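GONMONT BUILDING, LOWER FLOOR
General safety inspection, checklist with comments
Inspection date: August 14, 2025
Inspector: Morag Innes
For the occupier: Houshang Hashemi
Previous inspection: February

Ratings used: OK, Minor, Action, N/A. A Minor is corrected before the next inspection. An Action has a deadline in the comment line and is signed off separately. Comments marked HH were added by the occupier after the walk-through.

1. EXITS AND ROUTES

1.1 Exit doors open fully, no key needed
OK. The rear door drags on the sill over the last part of its swing. It still opens under normal hand pressure. Plane the bottom edge when the door is next off its hinges.

1.2 Routes clear to full marked width
Action, 15 days. Flattened cartons stacked against the left wall between the store and the rear door. Same finding in February, same wall.
HH: Cartons removed. The recycling pickup has been moved forward in the week. Will put a line on the floor.
MI: A line on the floor does not close the item. Cartons need an assigned place.

1.3 Exit signs lit
Minor. Sign over the stair door has one dark end. Replace tube.

1.4 Emergency lighting, function test
OK. All units came on and held for the test period. Log sheet is up to date but the last three entries are initialed only. Full signature required.

2. FIRE EQUIPMENT

2.1 Extinguishers in place, pin and seal intact
OK.

2.2 Extinguishers within service date
Minor. Unit 56, by the electrical cupboard, has a service tag that cannot be read. The Thygesen service sheet lists it as done. Ask Thygesen for a new tag.

2.3 Alarm panel free of faults
OK. One zone label is out of date and still reads "Paint." That room has been dry storage since the partition was moved. Relabel the panel and the zone plan together.

2.4 Smoke detectors uncovered
OK.

3. HOUSEKEEPING AND COMBUSTIBLES

3.1 Lint and dust removed from warm equipment
Minor. Dryer screen clean. The gap behind the dryer is not. The flexible duct has a low point where lint will settle, and should be shortened so that it runs straight to the wall.
HH: Duct shortened. Gap vacuumed and added to the monthly sheet.

3.2 Textiles kept off heaters, cords and vents
OK. Shelving is the Siketti open type, which leaves a clear gap at the back. Keep the bottom shelf empty on the heater side.

3.3 Knitted and napped fabrics brushed before storage
Minor. Dark knits show lint readily and are a fair check on how well the brushing is being done. Pale specks were common on those looked at. A lint roller per table would be enough.
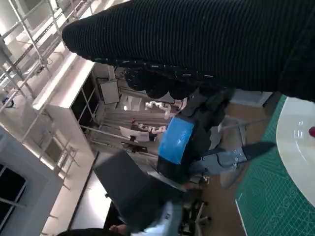
Item 3.3. Black ribbed knit with pale lint specks.

3.4 Waste bins with lids, emptied daily
OK. The bin for oily rags is metal, lidded and kept apart from the paper bin, as asked for last time.

3.5 Ceiling clearance in storage
Action, 15 days. Top shelf in dry storage is loaded too close to the sprinkler heads on the north side. Lower the load or take the shelf out. Taking it out is preferred – it has been overloaded at each visit.
HH: Shelf removed.
MI: Seen. Closed.

4. ELECTRICAL

4.1 Cords and plugs undamaged
Minor. Kettle cord has a nick in the outer sheath near the plug. Withdrawn from use during the inspection.

4.2 No power strips plugged into power strips
Action, six days. Found under the long table, two in series. The second fed a fan heater. Heater unplugged and removed at the time.
HH: Second strip thrown out. A wall outlet has been ordered for that side.

4.3 Panel access clear
OK. The keep-clear area was in fact clear.

4.4 Ground fault outlets tested near sinks
OK. Both tripped and reset.

5. FOOD AND SURFACES

5.1 Cutting mats sorted by use, colors respected
OK. Green is for fruit and vegetables on this floor. The wall chart agrees with the mats. Two mats have deep scoring and should be replaced at the next order – scored mats cannot be cleaned properly.

5.2 Soft fruit handled without crushing, split fruit discarded
OK. Grapes are to be checked by the bunch. Juice on the floor is a slip hazard and is recorded under 6.1, not here.

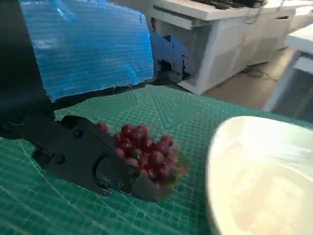 Page 3

5.3 Refrigerator temperature logged
Minor. Readings are within limits. The thermometer is hung on the door, where it reads high each time the door is opened. Move it to the middle shelf.

5.4 Cleaning chemicals kept apart from food
OK. Pamska degreaser is now in the low cupboard with its data sheet. The spray bottle decanted from it has a handwritten label, legible. A printed one would last longer.

6. FLOORS AND STEPS

6.1 Floors dry and even
Minor. Lifted tile edge at the sink. Glue or replace.

6.2 Handrails firm
OK.

Open Actions at time of issue: 1.2, 4.2.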